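Vi Bent Rod Stand, dark gray
Item 3433

The Vi is a small stand from Plellden, formed from metal rod and finished in dark gunmetal gray. It was drawn by Lụa Tạ for our desk series, together with the Medard tray and the Lestus hook. We wanted a piece that looks light on a table but does not disappear on it.

The rod is close to the thickness of a pencil. Bends are made by hand in our workshop, so two stands can differ a little in the angle. Please do not consider this a fault.

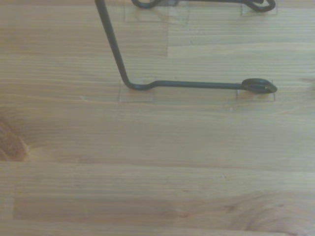

Vi in dark gray, lying on a wooden tabletop. The lower bar finishes in a flattened, rounded foot.

The foot is darker than the rest of the rod and has a slight shine on the upper rim. A soft cloth is enough for cleaning. Do not use steel wool or any cleaner with acid, as it will take off the finish.

Depth: 13 cm
Finish: dark gray
Sold by: single piece or box of 12
Item number for the box: 3908

Orders that arrive before noon are packed the same afternoon. For the box of 12, please allow a few more days. If you need a different size, write to Tuấn Đàm in our sales office and tell him the depth of your shelf or desk. Custom sizes are not possible in October, when the workshop is closed for maintenance.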